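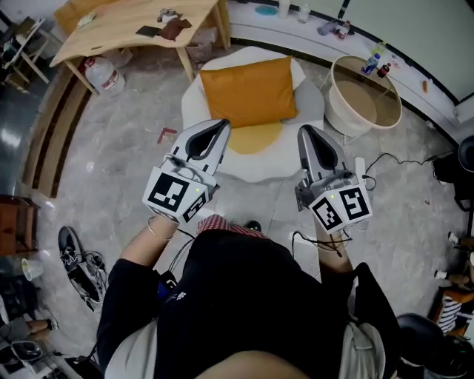 Where do you put the cushion when someone wants to sit in the chair?

On the floor, in most houses, and there it stays until somebody trips on it. The better answer is to buy one that can be sat against, and to let it do its job.

I have been thinking about occasional chairs for most of the autumn, ever since a cousin asked me what hers was for and I couldn't tell her. An occasional chair is supposed to be the one you use now and then. In my house it holds a coat, the second-best umbrella and, for a spell last July, a bread maker in its box. People have been known to stand beside it and talk for an hour.

Esperanza Figueroa has spent her working life getting people to sit down. She arranges front rooms, waiting areas and the odd bit of corridor under the name Fedside, and she is blunt about the white armchair, a thing she has placed in more homes than she cares to admit.

"People buy white and then they're frightened of it," she told me. "So they throw a cushion on to make it friendly, and then they're frightened of the cushion."

Her cure is yellow. A flat pad on the seat, a fatter cushion against the back, the second a shade closer to orange so that it looks as though you gave it some thought. The pad is the part that matters. It takes the tea, the crumbs and the back pocket of everybody's jeans, and it comes off for the wash. The cushion mostly takes the credit.

I tried it at home with a pad from Hotik, a shop where I had gone for curtain hooks. The coat was evicted. For two evenings the chair was the best seat in the house, and on the third I came in to find my husband in it, asleep, with the paper over the arm and no intention of moving. I have had the sofa to myself ever since, which I suppose is a kind of win.

Then there is the side table. Figueroa likes a round one, for the good reason that shins are no match for corners, and she likes a rim or a tray top so that a cup has somewhere to stop. She dislikes nests of tables. "You own three and use one," she said. "The other two are just in there keeping warm."

What she can't cure is the long surface. Give a room a counter, a sideboard or a decent windowsill and it will grow bottles. Water, cordial, something brown, something with a red cap that came home from a picnic and can't be thrown out while there is still a mouthful in it. A bowl goes down to bring a bit of order, and a week later the bowl is holding a battery, a mandarin and the key to a bike you sold.

Teodoro Nava, who makes timber tables out the back of a former tyre shop and sells them as Quintero, takes a more forgiving line. He thinks a table without anything on it looks like it's for sale. His own has a phone, a wallet and the day's mail on it whenever I have visited, and he moves them with his elbow to show you the grain.

Underneath is another matter. Nava reckons half his customers choose a table by its legs and then fill the space between them with tubs. Clear ones are the worst, in his view, as you get to look at the Christmas lights all year. I put this to Figueroa, who defended the clear tub with some heat. You can see what's in it, so you don't buy it again. She once helped a client empty a set of lidded grey boxes and they found four identical staple guns.

The two of them do agree on the floor. A marbled grey forgives a great deal: dust, scuffs, the ring left by a big jug that somebody set down and meant to shift. It is cold underfoot in the mornings and a dropped glass won't survive it, but you can go a good while between mops before a visitor notices. Nava has it in his showroom. Figueroa would have it everywhere except a bathroom.

I went back to my cousin's with all this and a yellow pad under my arm. Her chair had been pushed to the wall, facing the telly at an angle only an owl could manage. We turned it round, dragged the little table in on the right-hand side and cleared enough of the sideboard to put a lamp down. She sat, shuffled, pulled the cushion out from behind her and looked about for somewhere to put it.

"Leave it where it was," I said.

She put it on the floor.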